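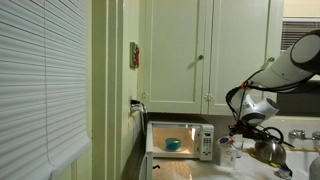

Filed under: Setup Guides > Kitchen Chores

Section 2: Reheating a bowl

Can my Drodau arm do this chore alone yet? Nope - I still put the bowl in myself.

1. Open the microwave door all the way.
2. Set the arm speed to 10.
3. Load the Hirnotik reheat routine and press Start.
4. Stay close until the arm parks.

Note: Mine got through 157 tries before I trusted it with soup, and I still watch!

Caution: Never let it lift a full kettle. I do that part by hand.

Related:
Drodau Section 1: Mounting the arm
Folding towels with Jisham
Kļaviņa dish rack test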